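首页 > 家居 > 收纳 > 桌面 > Iline 敞口浅盒

Skorkach 杂货
Iline 敞口浅盒（浅色内里 / 橙边）
现货 可自提 本款不参加满减

加入购物车 | 收藏 | 分享给家里那位总问牙签在哪儿的人

商品概述

一只放在桌上的浅盒子，没有盖子，没有隔层，没有抽屉，也没有配套的手机应用。长边29厘米，内里浅色，外沿一圈橙边。把东西放进去，它就待在里面，功能介绍到此已经完成了一大半，剩下的篇幅是运营要求我们写满的。

家里的桌子大多有一个共同的毛病：它是平的。凡是平的地方，三天之内就会长出东西来。充电头、牙签、拆了一半的小包零食、说明书、不知道哪个盒子上掉下来的盖子，各占一角，互不打扰，吃饭的时候再一起被推到桌子另一头。Iline 浅盒对这件事的态度比较现实，它不指望您从此变得整齐，只希望这些东西挪动的时候能一起挪。端起来，擦桌子，放回去。擦桌子这一步仍需顾客自理。

为什么做得浅

Kalliopi Alexiou 画第一版的时候，盒壁要高得多，样品摆在店里很气派，像一只准备出远门的箱子。店里的人往里面扔东西，扔到月底，最底下那层已经具备考古价值。翻出来的有两副耳机、一把大家都以为丢了的裁纸刀，还有一包茶，口味已无从辨认。

第二版往下削了一截，第三版又削了一截，就是现在卖的这个高度。浅的好处是低头就看得见底，坏处是装不了多少。我们认为坏处也是好处，仓库那边不同意，他们觉得顾客会因此多买一只，这一点我们也没有反驳。

为什么有橙边

浅色盒子放在浅色木桌上，容易看不见，端着汤过来的人尤其看不见。加一圈橙色以后，盒子的边界就清楚了，汤也有了明确的绕行路线。曾经有顾客来信，希望出一款“更安静的颜色”。我们试过灰边，样品在店里的灰色台面上放了一个上午，之后就找不到了，项目随之结束。

为什么不带盖

带盖的收纳盒，盖子通常有两种命运：盖着，于是上面开始放东西；掀开，于是盖子本身成了需要收纳的东西。Iline 索性省掉这一步。怕落灰的朋友请考虑同店的 Dillell 带盖款，价格高一些，多出来的部分就是那个盖子。

适合放什么

充电头。家里的充电头数量与能找到的充电头数量之间，长期存在差距。固定放在一个盒子里，这个差距会缩小，但不会消失，本店对剩余部分不承担责任。

牙签罐。圆的东西在平桌上有自己的主意，进了盒子就只能在盒子里滚。建议竖着放，想横着放也拦不住您。

小包装的零食、调料包、糖包。吃完请把空袋拿走。空袋放在盒子里，从侧面看与没吃完的一模一样，会引起家庭内部的误会。

药盒、棉签、创可贴一类。家里有小孩或者有猫的，请放进带锁的柜子，这只盒子拦不住其中任何一个。

笔。放得下，但放进去以后仍然会写不出水，这是笔的问题。

不适合放什么

汤。任何形式的汤。
刚从灶上拿下来的锅，以及您认为“应该已经不烫了”的锅。
重要证件。敞口意味着谁都看得见，包括来做客的亲戚。
发票。不是放不下，是放进去之后您就会觉得已经报销了。
猫。体形上放得下的猫，会自己解决这件事，无须您动手。

使用方法

拆开外包装，取出盒子，放在桌上。开口朝上。

建议第一次使用时，先把桌面上的东西全部拿开，擦一遍，再一样一样挑回来。挑的时候可以问自己一句：上一次用它是哪个季节？如果答案是去年的某个季节，那它大概属于另一个房间。电视柜是这类物品的常见归宿，不过请注意，电视柜也是平的。

分类随意。我们见过按用途分的，按颜色分的，还有一位按“我的”和“不知道谁的”来分。最后这一种最省心，第二只盒子满得也最快。

清洁与保养

用拧干的软布擦拭，擦完晾着即可。请勿浸泡，请勿放进洗碗机，也请勿把它当作洗碗机里其他东西的托盘。橙边部分避免用硬刷反复刷，刷久了颜色会变淡，届时请参考上文灰边样品的遭遇。

牙签碎屑、饼干渣之类会聚在角落，倒扣在垃圾桶上方轻敲两下就好。倒扣之前请确认里面的东西都已取出。这一句是二月份加上去的，背景就不展开了。

规格

品名：Iline 敞口浅盒
颜色：浅色内里，橙边
长边：29厘米
盖：无
隔层：无
电池：不需要
安装：不需要，如您坚持，可以把它转个方向
每单限购：13只（有人问过为什么要限，我们也有人问过为什么会有人要第十四只）

Iline 和同店其他款怎么选

Dillell 带盖款：适合怕灰、怕猫、怕客人看见的家庭。盖子单独不卖，丢了请节哀。

Softić 分格款：里面隔成几个小格，适合真心热爱分类的人。我们自己用过一阵，前两个礼拜各归其位，之后每一格都叫“其他”。

Iline：适合已经承认现实的人。

常见疑问

可以叠放吗？
空的可以。装了东西再叠，上面那只会停在最高的那样东西上，通常是牙签罐，看起来像一座不太自信的桥。

能不能放在抽屉里用？
能。请先量一下抽屉，再量一下盒子，最后量一下抽屉里已经有的东西。大部分退货都发生在漏掉第三步的家庭。

会不会划伤桌面？
正常端放没有问题。如果习惯从桌子一头推到另一头，盒底夹着沙粒时什么桌面都会留痕，请端起来走这一小段路。

有没有大一号的？
没有。大一号的已经做过，详见“为什么做得浅”。

买了以后桌子还是乱怎么办？
那就是一张乱的桌子，加一只不错的盒子。

顾客留言摘录

Chak-lun Yeh：本来买来放充电头，现在里面有充电头、两卷胶带和一只袜子。袜子的来历全家都不认。盒子没有问题，给满分，袜子另算。

匿名顾客：橙色比我想的亮。放了一个礼拜看顺眼了，现在觉得是桌子太暗。

匿名顾客：婆婆以为是水果盘，往里面放了橘子。橘子和边很配，我就没说什么。

匿名顾客：浅是真的浅。扣一颗星，因为页面上写得那么清楚，我还是以为会深一点。

店家回复：感谢您的诚实，这颗星我们收下了。

发货与退换

下单后由店里打包寄出，外面套一只纸箱。纸箱明显比盒子结实，也有顾客最后留下纸箱，把盒子送了人，我们尊重这种选择。

收到后7天内，未使用可退。是否使用过，以盒内有无饼干渣为准。运输途中磕坏的，请拍下破损处发给客服，换新，来回运费由本店负责。自提的朋友请在打烊前到店，Kalliopi 锁门很准时，敲玻璃没有用，她会朝您挥手，然后走开。

木桌上的日常用法

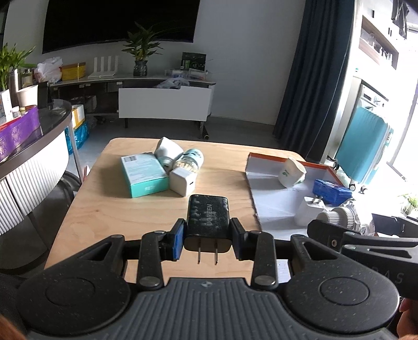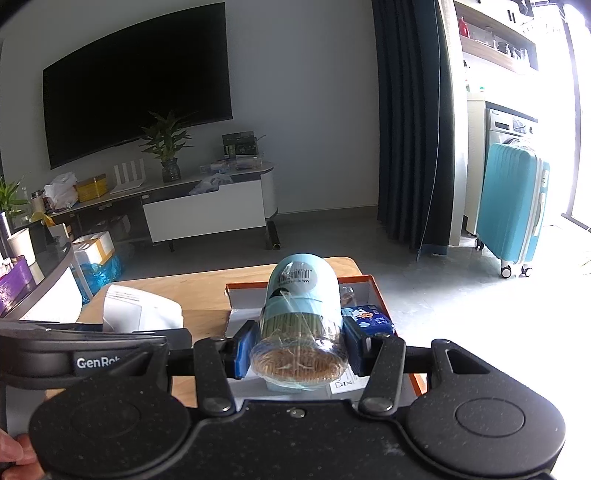 两图均为浅色木桌与橙边浅盒；第一张中部是 UGREEN 充电器，第二张是一罐木牙签。充电器、牙签等物均不随盒附送。

看过本商品的人还看了
Dillell 带盖桌面盒
Softić 分格盒
Skorkach 纸箱（应顾客要求上架，单卖）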